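Sornitz worktops: frequently asked questions

What size are the tops?
All tops are 30 mm thick. The longest stock length is 280 cm. Other lengths are cut to order at the Plodton workshop.

Can I cut the top myself?
Yes. Use a fine-toothed blade and cut with the finished face down if using a jigsaw. Seal the raw edge the same day.

How do I clean a matte white surface?
Use a damp cloth and washing-up liquid, then dry. Do not use scouring powder, wax or polish. Wax leaves patches that show up in side light.

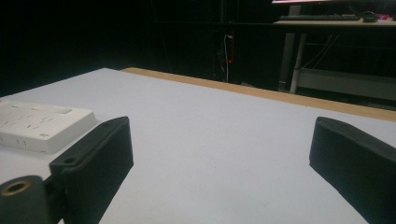 Grease marks can be lifted with white vinegar diluted one part to 8 of water. Rinse afterwards.

Can the wooden edge be oiled?
Yes, with clear hardwax oil. Mask the white face first. Leave overnight before use.

Are samples available?
Yes. Samples are posted free and do not need to be returned.

How long do I have to return a top?
30 days, uncut and in its packing. Contact Lise Girard in the returns office for a collection slot.

Last updated June 16, 2022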